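Small Table Care: Tops, Edges, Legs and Glides

Filed under: Kitchen, Workshop, Furniture

A painted or laminate table in a kitchen or workroom takes more wear than any other piece of furniture in the house. Most of the damage comes from a few habits that are easy to change. The tips below apply to laminate, painted wood and sealed wood tops. Oiled and waxed tops need different care and have their own page.

Everyday cleaning

Wipe the top with a cloth wrung out in warm water and a drop of dish soap, then go over it with a plain damp cloth. Soap left behind dries to a film that picks up dust. Dry with a towel.

Skip the scouring powder. It dulls the finish in patches, and the dull patches stain faster than the rest. Melamine sponges are a fine abrasive too. Use them on one mark at a time with very light pressure, and stay away from glossy paint altogether.

Vinegar is fine for hard water spots on laminate. Mix it half and half with water, wipe, rinse. Don't leave it standing on a seam.

Stains

Ballpoint ink: rubbing alcohol on a cotton ball, blotted. Test under the edge first. Alcohol softens some paints, including most of the water-based ones.

Permanent marker: same as above, or draw over the mark with a dry-erase marker and wipe while the new ink is still fresh. Repeat if needed.

Tea and coffee: a paste of baking soda and water, left for 7 minutes, wiped off without scrubbing.

Super glue: acetone will take it off laminate but will also take off paint. On a painted top, let the glue harden fully and lift it with a plastic scraper held nearly flat.

Tape residue: a little cooking oil on a paper towel. Let it sit, rub with your thumb, then wash with dish soap.

Candle wax: set an ice cube in a sandwich bag on the wax until it turns brittle, then pop it off with an old plastic card.

Heat and water rings

White rings on a sealed wood top are moisture in the finish. Try a hair dryer on low, kept moving, a hand's width above the surface. Stop when the ring fades or the top feels hot to the touch. A dark ring has gone through the finish into the wood and will need sanding.

Scorched laminate can't be repaired. You can cover the spot with a tile or a cutting board, or cut it out and set in a patch, but the color will not come back.

Edges

Check the edge banding twice a year. April and again before the heat goes on is a good schedule. Run a fingernail along the bottom of the band. If the nail goes under it, water will too.

To put a loose band back down:

Lay a piece of brown paper over it.
Press with a dry iron on medium, moving slowly.
Follow the iron with a wood block and push hard while the glue cools.
Trim any overhang with a file, stroking toward the table.

If the old glue is dirty or crumbling, the iron won't help. Peel the band back to where it still holds, scrape out the glue, brush in contact cement on both faces, and wait until it is tacky before pressing.

Curved edges are harder. The band wants to spring off at the tightest part of the bend. Warm it with a hair dryer before bending and hold it with painter's tape every 3 inches until the cement has set.

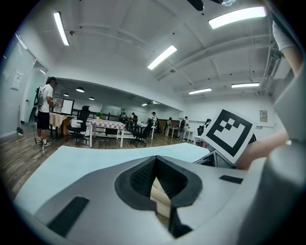 Pale colors such as blue-green are easy to live with but show ink, so keep a cloth nearby.

Choosing a color for a repaint

Mid-tones hide the most. White shows every crumb, and black shows dust and finger marks within the hour. A satin sheen cleans up better than flat and shows fewer scratches than gloss.

Sand with 220 grit, wipe down, prime with a bonding primer, and sand lightly again. Two thin coats of enamel will outlast one thick one. Let the paint cure before putting anything heavy on it. The can will say when it is dry to recoat, but full hardness takes much longer. Lamps and potted plants left on a new top will stick and pull up a ring of paint.

Wobbles

Before blaming the table, turn it a quarter turn. If the wobble changes legs, it's the floor.

If it stays with the same leg, tip the table over onto a blanket and tighten every bolt on the underside. Snug them all first, then go around again. A screw that spins without tightening has stripped its hole. Pack the hole with a wooden toothpick or two dipped in wood glue, snap them off flush, and drive the screw back in once the glue is dry.

Feet and glides

Felt pads wear out faster than people expect, and a worn pad holds grit that scratches the floor. Replace the whole set together so the table stays level. Clean the foot with alcohol before sticking a new pad on, and leave the table upside down overnight.

On concrete or tile use nylon glides. Felt soaks up mop water and falls off.

Related pages: Oiled and Waxed Tops, Drawer Runners, Getting Candle Wax Out of Cloth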